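Lindura Lab News
22/01/2023

Gripper money: where we are, and what I need from you

Quick one from me as the order window is nearly shut and my inbox is a mess.

Short version. We have 3,236 left in the equipment line for the data collection work. It has to be committed before the end of the funding period, not "discussed", committed, with a quote attached. Anything unspent goes back to the central pot and we don't see it again. Those of you who were here last September will remember how that felt.

So, the shopping list as it stands:

Hand-held grippers. We want 2 more. Umine quoted first and were quick about it, Grirnard came in a bit lower but their lead time is long and shipping is extra. I've asked both to requote with shipping in the price so we can compare properly. If you have used either one for more than an afternoon please email me what you thought, good or bad. One line is fine.

Finger pads. These are the thing that eats the budget and never gets planned for. Last year we budgeted zero for pads and then paid for them out of the travel line, which I had to explain in a meeting. This time they get their own row. A box of 12 pairs from Landry is 762, and I'd like to order one box now and hold the rest. Same soft fin shape as we have. Please don't ask for a different shape unless you are also volunteering to redo the calibration notes.

Mounting plates. Not buying. We can get them made in the workshop and the drawings are on the shared drive, in the folder called plates_final_2 (not plates_final, that one has the wrong hole spacing).

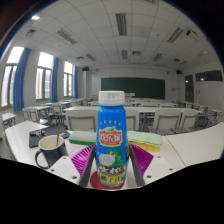

Storage cards and batteries. Boring, I know, but sessions stop without them. Put down what your group realistically needs for a term. Last time one group asked for enough batteries to run a small airport and another asked for none and then borrowed all of them.

Props. Everyday stuff for the tabletop tasks – bottles, mugs, sponges, cloths – does not need to go through purchasing. Buy it at the grocery store, keep the reciept, claim it back. Receipts older than a month get bounced by finance and I can't fix that for you.

Now the room. Classroom bookings are free for us outside teaching hours, so there is no rental row in the budget and I'd like to keep it that way. That means desks and chairs back where they were, and anything you brought in goes out with you. If teaching complains we lose the slot and then I'm pricing a room as well, and there goes a gripper.

Things I am not putting in this round: a full arm, a second workstation, the fancy lighting kit. I did look. An arm on its own would swallow everything and we'd have nothing to put on the end of it. Mwanaisha Mollel is drafting a seperate bid for the arm and wants to hear from anyone who would use it weekly. She needs a paragraph on the task, how many hours you'd want, and who in your group would look after it. Real hours please, reviewers do check.

One more planning thing. Service and repair. Neither quote includes it after the first year. I'd rather set aside part of the money for spares now than go begging when a finger joint goes in the middle of a collection run. Open to being talked out of this but bring numbers.

What I need, by the end of next week:
Your pad and battery estimates, by group
Comments on Umine or Grirnard, if you have any
A yes or no on the spares row

Reply to the list and not just to me, so I'm not pasting answers back and forth again. If I hear nothing from your group I will put down the same as last year, pads excepted.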